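Folding the Blue Cloths - Gallery

Milta is the linen room on the ground floor of our building. It handles the towels, wipes and small throws for the guest rooms upstairs, and since June it has also done the cleaning cloths for the Griltora kitchen next door. A lot of what goes through the room is plain blue cloth, and most of the work is folding it. We get asked how it is done, so we put this page together. Click a picture for the larger version.

The folding is done on a white surface. It marks easily and gets wiped down at the start of each shift, but the scratches stay. Blue shows up well against it, and an edge that has strayed is easy to spot. 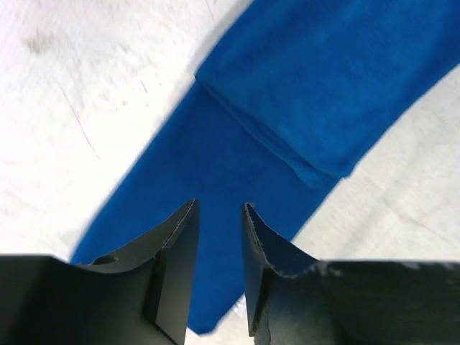
Text: Noemi Lindgren
Posted October 11, 2022

1. Blue cloth folded over on itself. The upper layer sits a little higher and makes a soft ridge where it turns. A thick, fuzzy cloth like this does not take a sharp crease, and pressing it hard does no good. Lay the layer over, smooth it once with the flat of the hand and leave it. If it has gone over crooked, open it all the way up and start again. Tugging at the top layer only shifts the one under it.

The nap hides small wrinkles, but it picks up lint from everything. Blue is kept away from the white bath towels for that reason, both in the wash and on the shelf. Myrtle Doucet, who ran the room before me, used to keep a separate brush for the blue ones. We still have it.

2. A corner of blue cloth, with the hem running down to the point. Corners are where we start. Take the cloth right at the tip, where the hem comes to a point, and the rest will follow in a straight line. Taken farther in, it bunches. The row of small stitches along the edge is also worth a look at this stage - a loose one goes in the mending basket, before it has a chance to run. Creases across the middle can wait until the corners are lined up.

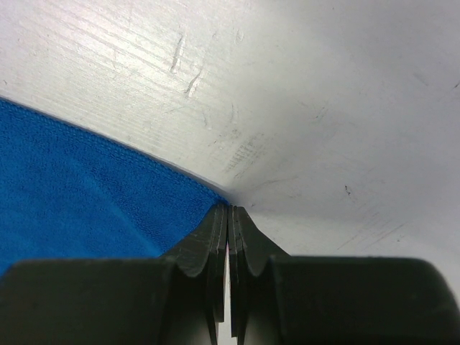
Storage and supplies

Finished cloths are stacked with the folded edge facing out, so they can be pulled one at a time. The Lekota shelf by the door holds 90, and anything over that goes in the closet. Full bags for the kitchen are tagged and left under the shelf.

Wash blue with blue only. No softener, because the cloths stop soaking up water after a few rounds of it. Tumble on low and take them out while they are still a little warm.

Mending is picked up with the Zasar order. Please put a safety pin next to the damage so it can be found.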